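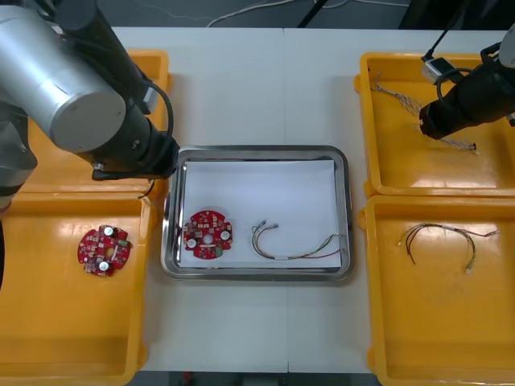
Stainless tray: brown spots after cleaning, is it the steel or the water?

Posted December 26, 2019 in Materials and Cleaning

Torunn Forsberg
I look after the sorting benches in a small parts room. We rinse small brass and steel fittings in shallow stainless trays and then move them into plastic bins. In the last few months the trays have started to show brown specks, mostly in the corners and under the rolled rim. They wipe off with a scouring pad but come back within 14 days. The trays came from Saragih and the invoice only says "stainless," no grade. Tap water, mild dish soap, air dried upside down on a rack. A magnet sticks weakly at the corners and not at all on the flat part. Does that mean they are a cheap grade? Should I replace them or treat them?

Brendan Keogh
Weak magnetism at the corners tells you very little. Common 304 is close to nonmagnetic as rolled sheet, but drawing it into a tray shape changes the structure where the metal is stretched most, and those areas will pull a magnet. A 430 tray would hold the magnet firmly on the flat bottom as well, so you can probably rule that out.

The usual cause of specks like yours is free iron on the surface. What is the scouring pad made of? If it is plain steel wool, stop using it. Fragments lodge in the surface and rust, and you then scrub them with more steel wool. Loose steel fittings left sitting in the tray do the same thing.

To clear it:
Wash with soap and rinse.
Apply a citric acid solution, 30 grams of powder to a liter of warm water, and keep the metal covered.
Leave it for 71 minutes or so. I use a kitchen timer and have never found the exact figure to matter.
Rinse well and dry with a cloth.

Wear gloves and eye protection. Do not mix with bleach. Keep the brass out of it. Use a nylon pad from then on.

Mio Morikawa
Just buy new ones, they are cheap.

Takeshi Ebihara
I agree with Brendan on the iron, but check the rim too. A rolled edge is a crevice. Water with chloride in it sits there, dries slowly and concentrates, and even good 304 will pit. Air drying upside down can leave the rim wet for hours. I blow ours out with compressed air. If you can feel a pit with a fingernail after the acid treatment, the tray is past cleaning and I would order 316.

Torunn Forsberg
The pads are steel wool. Nylon ones are on order.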